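El certificado

El certificado llegó antes que el reactivo, y eso ya me puso de mal humor. Venía de Skistico, en papel grueso, con una traza cromatográfica de un solo pico, limpio como un dibujo infantil. Pureza impecable, decía. Yo llevaba demasiados años purificando péptidos en Haltley para creer en un pico sin base.

—Es el mejor lote que han sacado —dijo la jefa de compras, que nunca había abierto un vial.

—Eso pone en el papel —contesté.

Pesé 10 miligramos, los disolví y preparé la columna. La casa presumía de haber servido 4,000 lotes sin una sola reclamación. Quizá fuera cierto. También nosotros presumíamos de cosas parecidas en los folletos, y yo había visto quién los escribía.

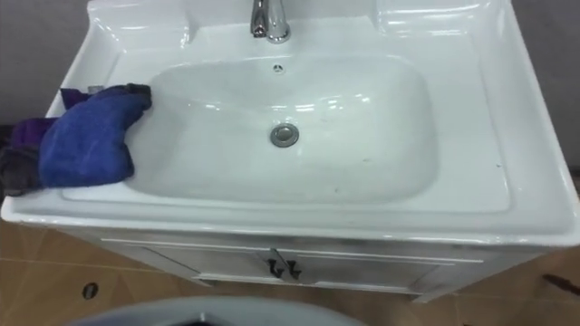

La primera inyección dio un pico. La segunda también. Cambié el gradiente, bajé el caudal, dejé correr el método largo, ese que en el laboratorio llaman el castigo. A los 75 minutos apareció un hombro, tan leve que cualquiera lo habría tomado por ruido. Yo casi lo tomé por ruido. Me habría venido bien: eran las nueve de la noche y tenía hambre.

Repetí con otro vial. El hombro seguía en su sitio.

Escribí a Skistico esa misma noche. Respondieron en noviembre, con mucha cortesía, que su planta de Javia trabajaba según el protocolo Hajdu y que el protocolo Hajdu no dejaba hombros. Adjuntaban otra vez la traza. La imprimí y la puse junto a la primera, contra el cristal de la ventana. Coincidían en todo, incluso en una muesca diminuta de la línea de base, poco antes del pico. Los números de lote eran distintos.

—Será casualidad —dijo la de compras.

—Será.

Pidió 197 viales más, con descuento. Yo guardé las dos hojas en el cajón, debajo de los guantes, y volví a poner el método largo.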